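Keeping the Pinkas: A Town Ledger and Its Repair

The communal record book of Stindstead runs to 26 gatherings, sewn on cords and written in at least four hands. It lists the rabbis and judges of the town, the dates of their appointments, the terms of their pay, and the order in which the study hall was heated and lit. The burial society kept its own entries at the back, upside down, starting from the last leaf.

Two sections are missing. Both fall in the years when the yeshiva moved from Vistell, and the gap hides the name of whoever led it during the move. Later entries call him only "the old rosh yeshiva."

Werier, the bindery that took on the repair, removed the spine linings first. The glue was animal based and softened with a damp poultice. Iron gall ink had eaten through the paper in the densest lines, mostly signatures, and these were backed with thin tissue before the leaves were handled again.

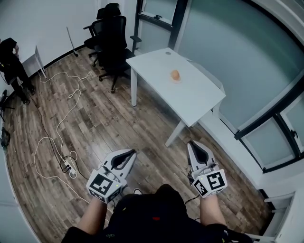
Indexing began in February. The Lukoševičius list, a typed register of students and teachers in the region, holds 3272 names and was used to check spellings. Hebrew initials caused the most trouble. A single three-letter form may stand for a father's name, a title, or a town, and the clerks used all three without marking the difference.

Entries that could not be settled keep the original letters, with possible readings in a note. The burial society pages are indexed separately, by yahrzeit and then by row.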